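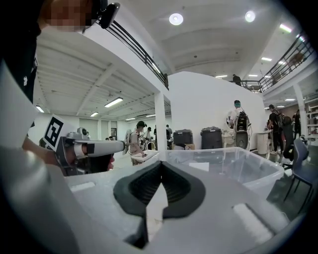
Photo: Kieran Nuttall / Calari

Packers and sorters wanted for the Stodevham hall, weekday and Saturday sessions

Calari is looking for people who like putting things away. If you're the sort who can't leave a kitchen drawer alone, or who ends up repacking everybody else's bags before a holiday, please do read on, we would love to hear from you!

We have the big hall on the Boros side of Cladbridge, the one with the mezzanine and the black railings, and between now and June we need a good many small household things sorted, boxed, taken out again and put back. It's gentle work, mostly done sitting down at a table, and you don't need any experience at all. What we do ask for is patience, because you will be packing the same sort of box a fair few times in one session, and a bit of care with things that might chip.

A session lasts 90 minutes, with a break of 30 minutes and then a second go if you feel up to it (most people do, but there's no pressure either way). You'll be shown your table and your box, and someone will go through the day's list with you before you begin. Some days it's ornaments and little figures, other days it's kitchen bits, cloths or stationery. You can tell us if there's something you'd sooner not handle and we'll swap you over.
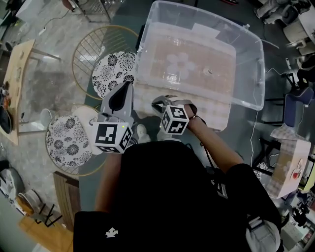
At the table with one of the clear storage boxes.

You would suit us if you are 18 or over, can use both hands comfortably for a stretch at a time, and can get yourself to Stodevham. The 2 bus stops at the end of the road. Please wear something you can move your arms in, and bring a cardigan in the colder months, as it's a large space and takes its time warming up. Tea, coffee and squash are laid on. Lunch isn't, I'm afraid, though you're very welcome to bring your own.

We pay by the session, and travel within Cladbridge is paid back at the end of each week, so do hang on to your tickets. There are 700 sessions to fill altogether, so whether you can manage one morning or a regular slot we can almost certainly find room for you. Friends and couples are welcome to apply together, just say so when you write.

To put your name down, send a few lines about yourself and the days you can do to Kieran Nuttall at the Calari office by Wed 3 November. No CV needed. Kieran answers every message himself, so give him a few days.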